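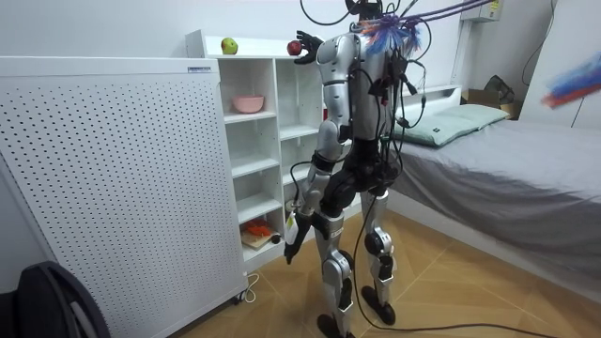

Small bedroom, shelf side. White open shelving unit, wood floor.

6 min read

Bedroom Safety Checklist, with Comments
Clurirby, upstairs small bedroom
Inspected by Ilari Nieminen, 19 February 2025

Each line is marked OK, FIX or WATCH. FIX means before the room is next let. WATCH means look again at the September inspection. Comments are mine unless marked otherwise.

1. Floor

1.1 Boards level, no raised edges — OK. Walked the whole floor in socks. One board by the door creaks but does not move.

1.2 Finish intact — OK. Light scratches near the door, none deep enough to catch a splinter.

1.3 Cords kept off walking paths — WATCH. A cord across this floor is an easy trip for anyone getting up at night. Run them along the baseboard and clip them. There are spare clips in the hall drawer.

1.4 Clear path from bed to door, 30 inches or better — OK with the bed where it is now. If the bed is pushed toward the shelving, measure again.

2. Shelving unit

2.1 Unit stands square and does not rock — OK. Pushed at both top corners and at the middle. Slight give at the left, none at the right.

2.2 Fixed to the wall — FIX. I could not find a strap or bracket. The unit is low but a child could still climb the cubbies. Fit two anti-tip straps into studs. The Prata house had the same thing and it took Flurnadley one visit.

2.3 Screws and open holes — WATCH. There are a few small dark screw holes along the front edge of the top board, and more in the back wall of the upper-middle cubby. No screw heads stick out. I ran a cloth over the front edge and it did not snag. Plug the holes if anybody complains of the look, otherwise leave them.

2.4 Shelf boards seated — OK. Pressed down on each one.

2.5 Top surface — WATCH. Fruit is being kept up here. The left end has a raised side panel that will stop a rolling apple, but the front edge has no lip at all. The green apple toward the left is well placed. Anything round near the right end should go in a bowl. A dropped apple is a small matter, but one left under the bed for a month is how we got ants at Pratach.

2.6 Bowl storage — OK. Pink bowl is in the upper-left cubby, away from the front edge. Keep it there or use it for the fruit. I would use it for the fruit.

2.7 Load — OK. Very little on the unit. Heavy things go in the bottom row if it is ever filled.
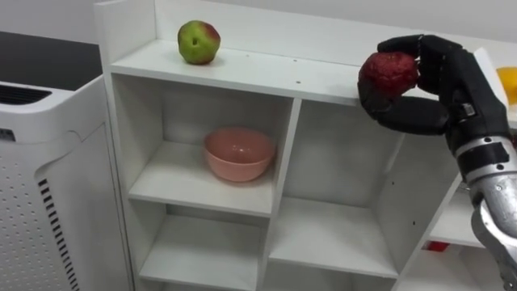

3. Air purifier

3.1 Vents open — OK. White tall unit beside the shelving. Nothing should be stood on the top grille, and that includes cups, books and folded laundry. Last year's list had a towel on it.

3.2 Side clearance — WATCH. Manual for this one asks for 12 inches on the vent side. Check with a tape each time the furniture is moved, and shift the purifier before shifting the shelving.

3.3 Filter — FIX. Filter light came on when I pressed the test button. Replacement is on order. Write the change date on a piece of tape on the back.

3.4 Plug and cord — OK. Plug sits firm in the outlet, no browning. No extension cord.

4. Bed

4.1 Frame bolts tight — OK. Tightened one at the foot end a quarter turn.

4.2 Slats — OK.

4.3 Bedding away from heat — OK. Nearest heater is in the hall.

5. Dusting and cleaning

5.1 Shelf tops dusted — OK. A feather duster is fine for this unit. Take the fruit down first, then dust, then put it back.

5.2 Cubbies wiped — WATCH. Back corners of the bottom row hold dust. Feathers only push it around in there. Use a damp cloth.

5.3 Cleaning supplies out of reach — OK. Bottles go back in the locked cupboard at the end of each clean, and are not left in the cubbies.

6. Alarm and exit

6.1 Smoke alarm tested — OK. Loud enough with the door closed.

6.2 Window opens fully — FIX. Sticks at halfway. Needs the track cleaned and a little wax, and I did not have any with me.

6.3 Door opens from inside without a key — OK.

Cost note: straps, filter and wax should come to roughly 158 dollars. The limit without a second signature is 100, so the filter goes on its own slip.

Copy to Flurnadley for items 2.2 and 6.2.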